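FOR IMMEDIATE RELEASE

Skivura publishes first results from Hafstein tidying and sorting trials

September 6, 2022

Skivura today released the first set of results from Hafstein, its test program for robot arms working at garage and small-shop chores. The report addresses one question: whether a single fixed arm with a two-finger gripper can put a workbench in order without a person standing by. On the evidence so far, the answer is yes for some chores, no for most, and not yet at a useful speed for any of them.

The trials were run in simulation between May and the end of summer. Each run gave the arm a rack, a set of latched cases and open bins, and a target layout. A run was scored as complete only if every item ended up in its assigned place, upright, with no contact between the arm and the rack frame. Partial results were logged but did not count toward the completion score.

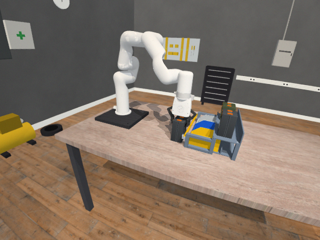 Simulated workbench, with the gripper at the top of a black case beside the rack.

Skivura logged 362 runs of the case-placement chore. The arm completed 200 of them. Of the runs that failed, 151 ended in the last stage of placement, with the case over its slot and either tilted or touching a neighboring item. The rest were stopped by the planner before any case was lifted.

The concentration of failures in one stage is the main finding. Picking up a rigid case with a known shape is close to routine. Setting it down between two other objects, in a space only slightly wider than the case, is where the method breaks down. A person doing the same job feels the edge of the slot and corrects without looking. The tested arm has no touch sensing in its fingers and must work out contact from joint load alone, which gives a late and noisy signal.

Sorting small parts between open bins was tested as a separate chore and was not added to the case-placement totals.

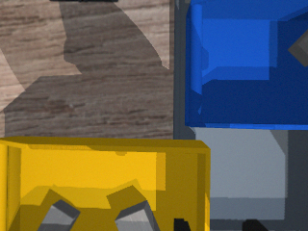
Lighting had a larger effect on both chores than the team had planned for. Hard shadows falling across a work surface were at times read as object edges, and the grasp planner then proposed a grip on nothing. Skivura varied the light position in later runs to measure this. The detection model, supplied by Nuvodix, was retrained once during the program and will be retrained again before the next round.

Speed remains the second limit. The arm moves at a reduced rate near the rack and pauses before each release to check its position. Shop owners interviewed for the program said they would accept a slow machine if it worked overnight, but would not accept one that had to be checked every morning. Skivura treats that as the working standard – unattended and correct, at whatever pace.

The report makes no claim about kitchens, laundry or other household work with soft or irregular items. Rigid cases and bins were chosen as the simplest form of the tidying problem, and results on them should not be read as a forecast for a general home robot.

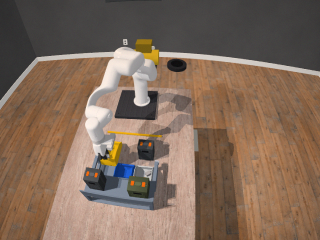
Akska, which reviewed the draft report, replied that the completion rule may be too strict for home use, where a case left slightly crooked on a shelf still counts as put away, and asked that a second score with a looser tolerance be published next to the first. Skivura has agreed to do so in the next edition.

The next round is set at 500 runs and will add finger contact sensing and a mixed order of cases and bins. A bench trial on physical hardware will follow if the completion rate in the final placement stage improves. No date has been fixed for that trial, and no product is planned from the present work.

About Hafstein
Hafstein is a test program run by Skivura to measure how well robot arms handle ordinary storage and sorting chores. The full report, the scoring rules and the run logs are available from Skivura on request.

###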